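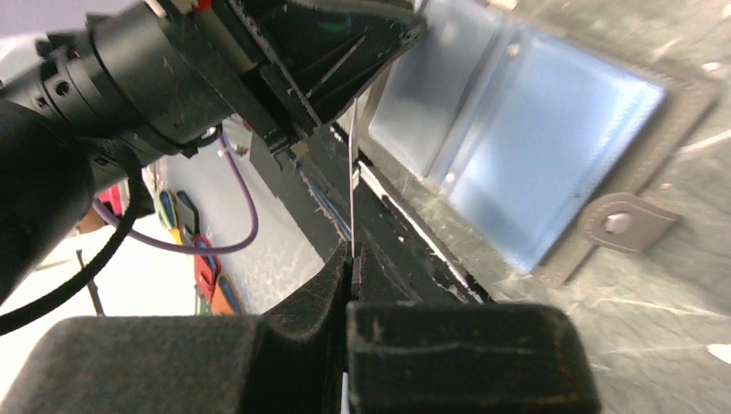
안녕하세요, 가죽공방 타바흐(Tavach)를 꾸리고 있는 사람입니다. 공방 소식에 가끔 글을 올리긴 했는데 사람 구하는 글은 처음이라 어제부터 썼다 지웠다 하고 있어요. 말이 좀 길어질 것 같으니 급하신 분은 맨 아래 지원 방법부터 보셔도 됩니다!

주말 초급반을 같이 맡아 주실 보조 강사 한 분, 그리고 11월에 시작하는 손바느질 모임에 참여하실 분들을 찾고 있습니다. 두 가지를 한 글에 쓰는 게 맞나 싶었는데, 예전에 모임에 오시던 분이 강사가 되신 적도 있어서 그냥 같이 올려요.

먼저 보조 강사 이야기부터 할게요.

초급반은 토요일 오전과 오후, 하루 두 번입니다. 한 반은 최대 다섯 명이고요. 제가 앞에서 재단이랑 그리프(목타) 치는 걸 보여 드리면, 보조 강사님은 옆에서 실 꿰는 거 봐 드리고, 바늘 방향 헷갈려 하시는 분 도와 드리고, 본드 너무 많이 바르신 분 말려 주시면 됩니다. 마지막 게 은근히 일이 많아요. 수업 끝나면 도구 정리하고 다음 반에 쓸 가죽을 키트별로 나누는 것까지가 하루 일이에요. 토요일 점심은 공방에서 같이 시켜 먹고요, 식대는 따로 빼지 않습니다.

경력은 크게 안 봅니다. 새들스티치를 끝까지 고르게 할 수 있고, 카드지갑이나 반지갑을 도안부터 마감까지 혼자 만들어 본 적이 있으면 충분해요. 단면 마감은 제가 좀 깐깐한 편이라 들어오시고 나서 처음부터 다시 맞춰 볼 거예요. 토코놀 바르고 슬리커로 문지르는 그 지루한 시간을 좋아하시는 분이면 저랑 잘 맞을 겁니다. 반대로 가르치는 건 경험이 없어도 괜찮은데, 같은 질문을 세 번 받아도 목소리가 안 바뀌는 분이었으면 좋겠어요. 저는 솔직히 두 번째부터 살짝 바뀝니다ㅠㅠ

급여는 시급제이고 금액은 첫 통화 때 바로 말씀드릴게요. 처음 한 달은 수업 전에 한 시간씩 일찍 나오셔서 저랑 같이 준비하는데, 이 시간도 똑같이 급여에 들어갑니다. 석 달 정도 해 보고 서로 괜찮으면 평일 저녁반도 열어 보고 싶어요. 평일반은 아직 계획만 있는 상태라 약속은 못 드리고요.

아, 그리고 공방 장비는 수업 없는 날 자유롭게 쓰셔도 돼요. 피할기 한 대, 핸드프레스 두 대 있고 불박기도 있습니다. 피할기는 칼날이 예민해서 처음엔 꼭 제가 있을 때 같이 써 주세요. 자투리 가죽은 상자째 쌓여 있으니 마음껏 가져가시고요.

다음은 손바느질 모임이에요.

이름은 '푸토라(Putora)'로 정했습니다. 뜻은 없어요, 어감이 좋아서요. 월요일 저녁 7시에 모여서 9시 반까지 각자 만들고 싶은 걸 만드는 자리입니다. 수업이 아니라서 진도도 없고 숙제도 없어요. 작년에 해 보니까 첫 두 주는 다들 조용히 바느질만 하시다가 셋째 주쯤부터 말이 트여서, 나중엔 제가 불 끄겠다고 해야 집에 가시더라고요.

올해는 헬싱키에서 오래 마구를 만들다 이쪽으로 건너온 아르보 아호넨(Arvo Ahonen) 씨가 두 번 와 주시기로 했어요! 두꺼운 가죽을 송곳 하나로 꿰매는 방식인데, 옆에서 보고 있으면 제가 그동안 뭘 했나 싶습니다. 한국어는 조금 서투르시지만 손으로 보여 주시는 게 워낙 정확해서 통역은 거의 필요 없을 것 같아요. 실은 아르보 씨가 추천해 준 헤멜레이넨(Hämäläinen) 린넨사를 공동구매로 들여올까 하는데, 색을 뭘로 할지는 모임 첫날 같이 정해요.

모집 인원은 여덟 명이고, 참가비는 한 달 단위로 받습니다. 바늘, 실, 기본 도구는 공방 걸 쓰시면 되고 가죽은 가져오셔도 되고 사셔도 돼요. 완전 처음이신 분은 초급반을 한 번 들으시고 오시는 게 덜 답답하실 거예요. 취미로 몇 년 하셨는데 혼자 하기 심심해진 분들은 정말 환영이고요, 만들다 만 지갑을 서랍에 넣어 두신 분은 꼭 들고 오세요. 저도 그런 거 여러 개 있습니다.

위치는 프루클로(Pruklow) 상가 2층, 177호예요. 2층인데 왜 177호냐고 많이들 물으시는데 저도 모릅니다. 엘리베이터 내려서 왼쪽 끝까지 오시면 되고, 주차는 건물 뒤편에 두 시간 무료예요. 버스는 33번이 제일 가까이 섭니다.

지원 방법은 간단해요.

보조 강사는 직접 만드신 것 사진 서너 장이랑 짧은 자기소개를 공방 홈페이지 문의란으로 보내 주세요. 사진은 휴대폰으로 대충 찍으셔도 되는데 바느질 뒷면이 보이는 게 한 장은 있어야 해요. 이력서 양식은 따로 없습니다. 읽고 나서 제가 전화 드리고, 공방에서 차 한잔하면서 작은 키링 하나 같이 만들어 보는 걸로 면접을 대신할게요. 가죽이랑 실은 제가 준비해 둡니다.

모임은 같은 문의란에 이름, 연락처, 요즘 만들고 있는 것(또는 만들고 싶은 것) 한 줄만 남겨 주세요. 선착순이고 자리가 차면 대기로 받습니다. 첫 달만 나오셔도 되고 중간에 쉬셔도 돼요.

답장은 이틀 안에 드리려고 하는데 토요일엔 수업 때문에 거의 못 봐요. 일요일 오후에 몰아서 답하니까 조금만 기다려 주세요. 궁금한 건 댓글로 물어보셔도 됩니다~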